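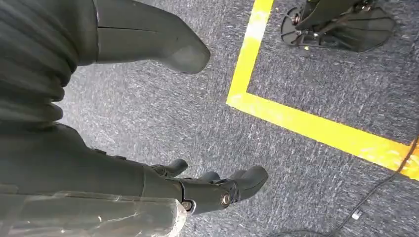 The work order said "drift, left hip" and nothing else. It had been opened on 09/06/2020 by someone on the night shift who signed with an initial.

Annatjie Hlongwane read it twice, put the tablet on the windowsill and looked at the machine. It was a Bouvier, the gray one. The black one had its own square of yellow tape and was not part of the order.

"How far does it drift?" she asked.

"It depends who you ask," said Tshepo Molefe. He had been at Peltico for three weeks and still carried his own screwdrivers in a roll. "Nights say it walks fine and then stands crooked. I watched it yesterday and it stood straight all afternoon."

"Did you write that down?"

"No."

"Write it down. 'Stood straight all afternoon.' That's a finding."

He wrote it down. She clipped the safety line to the Bouvier's shoulders, took up the slack on the hoist and told him to cut drive power. The machine settled into the straps. She waited until the panel showed zero, then waited a while longer, and then put her hand on the leg.

"Bellows first," she said.

The bellows came away at the lower clamp if you turned the collar and pushed up with both thumbs. Tshepo turned the collar the wrong way and then the right way. He slid the folds up a little at a time, the way you push up a wet sleeve, and held them there while she shone a light inside.

"Grease is fine," she said. "Cable's fine. Who did this last?"

He looked it up. "December. It says Mindulgate."

Mindulgate was the contractor before Peltico took the work back. They had been cheap and quick. Annatjie had nothing against them except their handwriting, and later, when everything was typed, their spelling.

"What torque did they put?"

"They put a check mark."

She held out her hand for the wrench. The first bolt on the hip mount clicked right where it should have. So did the second. The third turned, not by much, and then clicked.

"There it is," said Tshepo.

"Maybe." She made him mark all of them with the paint pen, a short line across the head and onto the housing, so that the next person could see at a glance if one had moved. His lines were too long. She let it go.

While the bellows was up she went over the hand. She checked the hex bolt at the knuckle and the smaller fastener beside it, and bent each finger and let it come back. The plastic film on the forearm crackled whenever she leaned on it.

"Should I take that off?" Tshepo asked.

"Is it on the order?"

"No."

"Then ask Pletness."

Pletness was the building, and also the people on the second floor of the building who paid for the machines. He went up to ask. He was gone for a good while and came back with a cup of coffee and the answer that they would have to check.

"Leave it on," she said.

They closed up the bellows and he got the collar right the first time. She brought the power back and lowered the hoist until the feet took the weight. The joint encoders needed zeroing after that. It was a dull job. You put the pin in, sent the command, read the number, took the pin out and read the number again. The left hip came up 46 counts off.

"Is that a lot?"

"The limit's 3000."

"So it isn't the problem."

"It's 46 counts," she said. "Write it down."

She zeroed it anyway. Then she had him run the standing routine with the hoist slack and the line still clipped on. The Bouvier straightened its knees, shifted its weight to one side and then the other, and stood. Tshepo got down on the carpet and sighted across the hips with a steel rule held out in front of him.

"Straight," he said.

"Five minutes. Then look again."

He stayed down there. The carpet had lint all over it, and when he shifted his elbow it came up white. He asked her if she thought it was the bolt. She said a bolt that turned that little might do it, once the joint warmed up, and that might be why nights saw it and he hadn't. Or it might be the floor pad, or the nights might be standing crooked themselves.

"What do I put under 'cause'?"

"What did you see?"

He thought about it. "Third bolt on the hip mount below torque. Retorqued. Encoder zeroed."

"Put that."

He typed it with one thumb, still lying on his side. When the five minutes were up he raised the rule again and closed one eye.

"Straight," he said.

"Leave the order open," said Annatjie, and went to find out who was on nights.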